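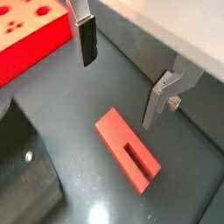

The Level at Brurport

The gauge board at Brurport lock is read at ten past seven. The reading is written in the left column of the book, in pencil, to the nearest five millimetres. The wind goes in the second column and the state of the gates in the third. There is a fourth column headed Remarks. In eleven years I had used it for ice, a drowned sheep, and a barge called Sedum that struck the lower gate and left a dent the width of a hand.

On Monday, March 6, 2023 I read the board and wrote down 700. I then read it again.

A level of 700 is ordinary in October. In March, after a wet February, it should have been well above that. The weir upstream was running, the sluices were shut, and both gates were closed and holding. I checked the paddles by hand. I checked the board for slip by measuring down from the brass stud in the coping, and the board had not slipped. I wrote "Checked" under Remarks and went in to put the kettle on.

At noon it was 690. At four it was 680. A steady fall of 10 between readings meant a steady loss, and a steady loss meant a hole of fixed size somewhere in the pound. The pound at Brurport is just over two miles long. It has three culverts beneath it, one farm crossing and a disused arm at Trollimeck, where the brickworks used to load.

I telephoned the area office. The office asked whether the board had slipped.

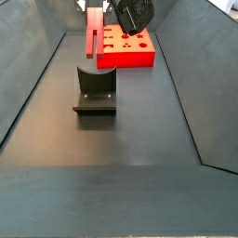 I said that it had not. The office said that a man could come on Thursday with the sonde, and that in the meantime I should continue to record. I asked if I might walk the bank. The office said that walking the bank was not in the duties of a lock keeper but was not excluded by them either.

I took the probe, which is a steel rod with a T handle, and a bag of sawdust. The method with sawdust is old. It is scattered on still water in small amounts and watched. If it lies where it falls, or drifts with the wind, there is nothing beneath it. If it moves against the wind, it is being drawn. The wind that afternoon was light and from the west. I threw a handful every 30 paces.

At the first culvert the sawdust drifted east. At the second it did the same. At the farm crossing some ducks ate it and I had to throw again. It was nearly dark when I came to Trollimeck, and I threw the last of the bag under the old towpath bridge, where the arm goes off.

It lay still for a time. Then it began to go west, in a line, quite slowly, into the arm.

The arm was closed off before I was born. There is a row of stop planks across its mouth, packed behind with clay, and beyond them a strip of reeds that fills and dries with the season. I had always taken it to be dry behind the planks by spring. I got down on the bank with the lamp and put the probe along the bottom edge of the planks. It met timber, timber, timber, and then it went in to the handle.

I walked round to the far side. The reeds were standing in water. It was clear water, and it reached back as far as the lamp did, up to the old loading wall. There were iron rings in the wall. I had seen them on the 1911 drawing and had supposed they were long gone for scrap. The lowest ring was just under the surface.

The correct action on finding a breach is to mark it and report it, and to slow it if this can be done by one person without entering the water. I had two sacks of puddle clay in the hut at the crossing. It would have taken half an hour to fetch them.

I sat on the loading wall for some 15 minutes. A moorhen came out of the reeds, crossed the arm and went in again on the other side. The water came up over the ring and the ring could still be seen through it. I thought about the boats that had tied there, and the depth they would have needed, and I worked out from the fall at the lock how much had come through already. It was a good deal. It was very nearly enough to float something.

Then I fetched the clay.

By the morning the board read 675 and was holding. I entered it. The man from the office came on the Thursday with the sonde and another man from Rutherford, and they drove a new plank and were finished before dinner. They asked when I had found it and I told them. They asked if there was anything else to put down.

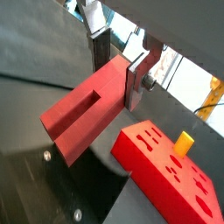

Red block with a long slot in its upper face.

I said no. Under Remarks for the sixth, below "Checked", I had written "Trollimeck arm in water". It is the only entry in that column in ink. By the end of the month the reeds had dried out again, and the rings were up where anyone on the towpath could have seen them, if they had known to look across.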